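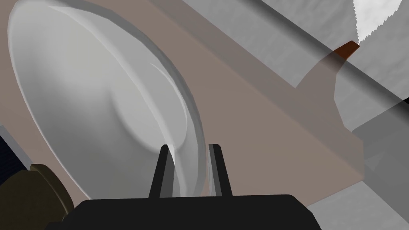 # Citura: fichas de series de época en streaming

Citura reúne fichas de episodios de series históricas y de época, con sus sinopsis y las notas que les puso el público de la plataforma Indosico. Se preparó para estudiar cómo cambia la valoración de una serie entre la primera temporada y las siguientes. El material está en español, aunque una parte de las sinopsis se tradujo del eslovaco.

## Contenido

| Archivo | Qué contiene | Filas |
|---|---|---|
| `episodios.csv` | una fila por episodio | 1.437 |
| `series.csv` | una fila por serie | 163 |

De los 1.437 episodios, 1.154 tienen sinopsis. En los demás el campo `sinopsis` está vacío; no se rellenó con textos de prensa ni con resúmenes de aficionados.

## Campos de `episodios.csv`

- `id_episodio`: identificador interno, no se reutiliza entre versiones
- `id_serie`: enlaza con `series.csv`
- `temporada`, `numero`: enteros; los especiales llevan temporada 0
- `titulo`: título en español. Si no hubo estreno en español, el original
- `sinopsis`: texto sin formato, UTF-8
- `nota_media`: de 1 a 10, con un decimal
- `votos`: número de votos en el momento de la recogida
- `traducida`: `si` cuando la sinopsis viene del eslovaco

`series.csv` añade productora, país, idioma original y el periodo en que se ambienta la trama. El periodo se anotó a mano y a veces es discutible: las series bíblicas figuran como `antigüedad`, también las que alternan con escenas actuales.

## Procedencia

Las notas se descargaron de Indosico en mayo. Las sinopsis salen del catálogo de prensa de Kornidetti y, para las producciones centroeuropeas, del archivo Rusnák. Cuando las dos fuentes tenían texto para el mismo episodio se conservó el de Kornidetti, que suele ser más corto y destripa menos.

## Problemas conocidos

- Los episodios dobles aparecen unas veces como uno y otras como 2. La versión actual respeta lo que dice la fuente.
- Las notas de los estrenos recientes son muy altas y tienen pocos votos. Conviene filtrar por `votos` antes de comparar temporadas.
- Hay títulos con comillas tipográficas mezcladas con comillas rectas.
- Las miniseries están marcadas como temporada 1, sin distintivo propio. Quien las necesite aparte tendrá que separarlas por `id_serie`.

## Lectura

```python
import pandas as pd

ep = pd.read_csv("episodios.csv", encoding="utf-8")
con_texto = ep[ep["sinopsis"].notna()]
```

## Licencia

Las tablas se distribuyen con CC BY 4.0. Las sinopsis siguen siendo de sus titulares y se incluyen solo para investigación —no vale copiarlas en una web de cartelera—. Las correcciones se envían como incidencia en el repositorio, indicando siempre el `id_episodio`.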